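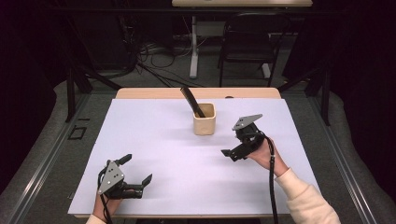 Good practice for hand-held gripper work: progress to the end of November

Prepared for the Kelemen fund by the Stinport bench team

You asked in the last round for fewer adjectives and more rules. We now have 11 rules, down from a draft that ran to several pages and was read in full by its author.

Rules. Eight of the 11 are in daily use at Stinport. They cover the dull things: where the hands start, how objects are set out on the board, when a take is thrown away, and who may throw it away. The remaining three deal with cables. Everyone agrees that cables should be kept clear of the work and off the walkways, and we have so far produced three wordings of this and one tidy afternoon.

Trial. Operators recorded 100 takes under the new rules, mostly lifting and placing small desk items. Nearly 6 in every batch of ten needed no correction to their notes. We had hoped for better. Most of the errors came from the word "upright", which operators read generously when a thing was leaning in a cup. Usen, who are testing the same rules at their own site, had the identical argument and have sent us their definition. It is longer than ours.

Clothing. The draft said "plain sleeves". It now says that sleeves must not touch the object or cover the fingers of the gripper, and leaves taste out of it.

Money. Spending is in line with the plan, apart from the Plamero label printer, which arrived without labels — we have bought some.

Next. By February we will settle the cable rules, rewrite the note sheet so that "upright" has a box of its own, and repeat the trial with operators who did not help to write the rules. We would like to move the site visit to March, by which time the floor should comply with the document.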